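How to label exposed pipework in a small workshop

Unlabelled pipes cost time whenever a valve has to be found in a hurry. The method below suits a single-storey unit with services run at high level. It takes one person a day, plus drying time if you paint the bands.

1. Draw the runs

Start at the incoming main and follow each pipe to its last outlet. Mark every valve, tee and wall crossing on a plan. Where several services share a route under the ceiling, number them from the wall outwards and keep that order on the whole sheet.

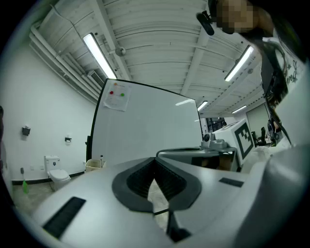 2. Clean and band

Wipe the pipe with a mild degreaser and let it dry. Fix a colour band at each valve, at both sides of a wall, and at least every 3 metres on straight runs. Add an arrow for flow direction. Do not band over joints or unions — the tape lifts.

3. Write the register

Give each valve a number and list what it shuts off. The Kenden unit came to 103 labels; the larger one at Bendville needed 189. Keep one copy by the main stopcock and one off site.

4. Walk it with a second person

Hand over the plan and ask them to find three valves without help. Correct any label they misread.

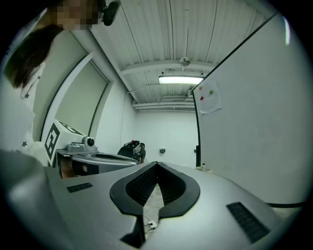 Svetozár Štěpánek: We did ours in June and the tape went brittle on the heating return. Would engraved tags on a chain be better there?

Shares: 3 | Comments: 1

Contact | © Hustton | Back to top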